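Making Soap at Home: Common Questions

Last updated July 15, 2021

What do I need to get started?

A digital scale, a stainless steel pot, a stick blender, a mold, rubber gloves and goggles. Do not use aluminum for anything that touches lye. Most of our beginners at Undale already own half of this.

Can I make soap without lye?

No. All true soap is made with lye. Melt-and-pour bases were made with lye before you bought them. If you would like to skip handling it, a melt-and-pour base is fine, and we sell the Akbari one in 2-pound blocks.

Do I add the lye to the water or the water to the lye?

Lye into water, always, a little at a time, with a window open. The other way around can erupt.

Which oils should I use?

Olive, coconut and lard or palm will get you through your first year. Olive is mild and slow to harden. Coconut gives lather but dries the skin if you use too much of it. We keep it under 31 percent of the total oils.

How do I know how much lye to use?

Run every recipe through a lye calculator, including ours. Each oil needs a different amount, so you can't swap one for another and leave the rest alone.
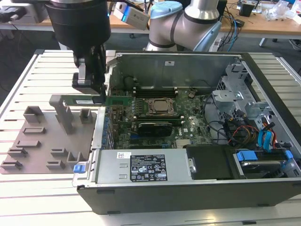

Kamran Ansari wrote in to say his first three batches never set because he was measuring by the cup, and that weighing everything in grams fixed it. He now makes a batch with 1,014 grams of oils, which fills his Numine mold to the top.

We agree with him on the scale. Cups are no good for soap, even for the water.

What is trace?

The point where the oils and lye water have come together and a drizzle from the blender leaves a line on the surface. Pour at light trace if you want swirls.

Why is there white powder on top of my bars?

Usually soda ash. It is harmless. Steam it off or plane it off. Covering the mold for the first day helps.

How long until I can use it?

Four to six weeks on a rack with air around each bar. An all-olive soap can take up to 60 days, and the bars we cut in February took all of that.

Can I use fresh milk?

Yes, but freeze it first and add the lye very slowly or it will scorch. Do-yoon Shim's goat milk recipe is in the Grudeo booklet, page 2.

Do you ship lye?

No. Pickup only.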